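# Chapter 4: Meadows Under the Sea

Ask a roomful of people to name a plant that lives in the ocean and most of them will say seaweed. It's a fair guess, and it's wrong in an interesting way. Seaweeds are algae. Seagrasses are the real thing - flowering plants with roots, stems, leaves and even pollen, all of it working away underwater. 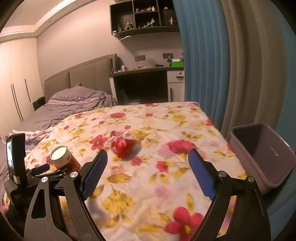

The ancestors of seagrasses lived on land. Over a very long stretch of time, their descendants moved back into salt water and had to solve every problem that comes with it. How do you hold on when the tide is pulling at you twice a day? How do you get pollen from one flower to another without bees or wind? How do you breathe through roots that are buried in mud with almost no oxygen in it? The answers are some of the cleverest in the whole plant world, and we'll get to each of them in Sections 4.2 and 4.3.

First, though, let's go to Furham Bay.

Renato Lagman first waded into the shallows there one September as a student, looking for crabs. He found plenty of crabs, but he also found that he was walking on a meadow. The grass came up to his shins and it was full of life: pipefish hanging upright among the blades, tiny snails grazing on the leaves, young flounder that shot away in puffs of sand. He went back the next morning with a notebook, and he kept going back for 18 years.

His survey was simple enough that you could do it yourself with a tape measure and a square made of plastic pipe. He laid out 14 lines running from the beach toward deep water. Along each line he put down his square at fixed points, counted the shoots inside it, measured the longest leaf and wrote down any animal he saw. In his best summer he logged 1297 squares, which is a lot of kneeling in cold water!

What did all that counting show? The meadow was never still. It crept forward in some places and pulled back in others. One patch near the Drulline channel vanished after a muddy winter, when the water stayed so cloudy that too little light reached the leaves. Four summers later there were shoots in it again, spreading in from the edges by their underground stems. These stems are called **rhizomes**, and you'll meet them again and again in this chapter, so it's worth learning the word now.

Lagman's notes also raise a puzzle that we will come back to. The outer part of the meadow had fewer shoots per square than the inner part, yet the leaves out there were longer. Before you read on, try to come up with two possible explanations. Think about light, and think about waves. Keep your ideas somewhere safe, as you'll need them for the activity in Section 4.4.

## Words to watch for

- **Rhizome** - a stem that grows sideways under the surface of the sand or mud
- **Quadrat** - a square of known size used for counting living things
- **Sediment** - loose material such as sand, silt or mud that settles on the bottom
- **Epiphyte** - a plant or alga that grows on the surface of another plant

## 4.1 Grass or algae?

Pull up a piece of seaweed and you'll probably find a gripping pad at the bottom, called a holdfast. It sticks the seaweed to a rock and does very little else. A seagrass root does that job and a second one too, drawing nutrients out of the sediment. Inside the leaf there are veins, along with long air spaces that carry oxygen down to the buried parts. Bend a fresh blade, hold it up to a window and look along its length with a hand lens. The fine lines running from base to tip are the veins, and they're the quickest clue that you are holding a true plant.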